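Ponum releases version 9 of its planning software for computer disassembly

Sat 22 June – Ponum has released version 9 of Cemik, its motion planning and perception software for robot arms that work inside desktop computers. The release is available to existing customers now and to new customers through the company's website.

Cemik is used by repair workshops, refurbishers and recycling firms that take in office computers by the pallet. The software looks at an open case, works out which board it is dealing with, and plans a path for the gripper that keeps clear of cables, brackets and anything else standing above the board. Earlier versions needed a model file for each type of case. Version 9 can start from a case it has no file for, using what it sees on the way in.

"Cases are a mess from a robot's point of view," said Dewanti Ong, head of perception at Ponum. "Two machines of the same model can come in with the cables pushed to different sides, or with a card in one and no card in the other. We used to stop and ask the operator. Now the planner builds its own picture of the free space and updates it as the arm goes down."

The main change is in how the software handles the view from the wrist camera. Previous versions took one overview image, planned the whole approach and then moved. Version 9 plans in short stages and checks the view again between them. If a cable or a metal panel turns out to be closer than expected, the arm holds its position and a new path is worked out from there.

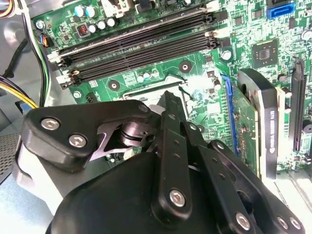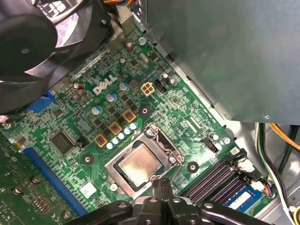 The processor socket is empty on the first board and filled on the second, and Cemik records the state of the socket before it plans any move near it.

Does Cemik need a new robot arm or a new camera?
It runs with the arm and wrist camera a customer already has, provided the arm accepts position commands over a network connection and the camera has been calibrated to the wrist. Calibration can be done with the tool supplied in the installer.

The socket check is part of a wider step that Ponum calls the board survey. Before the gripper touches anything, the software makes a list of the main parts it has found: socket, memory slots, expansion slots, power connectors and fixing screws. Each entry has a confidence score. Entries with a low score are shown to the operator, who can confirm or correct them on screen. Corrections are kept on site and are not sent to Ponum unless the customer chooses to share them.

Ponum tested the release from February onwards with Kultent, a refurbishing firm that handles retired office machines. The trial covered 235 computers of 69 different models. According to Ponum, the average time spent planning each job fell by roughly 20 per cent compared with the previous version. Most of that saving came from fewer stops for operator input.

Anjani Wattimena, operations manager at Kultent, said the firm was most interested in the stops. "The arm was never the slow part. The slow part was someone walking over to answer a question on the screen, then walking back. We still get questions with the older machines, mostly where the labels have gone or the light bounces off the metal. It's fewer than it was."

Reflections remain a known limit. Bright spots on bare metal and solder can hide the edge of a part, and Cemik may ask for a second view from another angle before it goes on. Ponum recommends diffuse lighting above the bench and lists suitable positions in the set-up guide. Flat ribbon cables lying across a board are also reported less reliably than round ones, and work on this is planned for a later update.

Version 9 also brings a new replay tool, named Kong. It stores the planned path, the path taken and the camera view for each job, and lets an engineer step through them side by side. Kong can be used on a separate computer, so a job can be looked at while the arm carries on working.

Customers with a current support contract can install version 9 at no extra charge. Settings and part lists from the previous version are carried over during installation, but saved paths have to be planned again – the new format is not compatible with the old one. Ponum advises customers to finish any open batch before updating.

Release notes, the set-up guide and the list of supported arms are on the Ponum website. Requests for a trial licence can be made through the contact form on the same site.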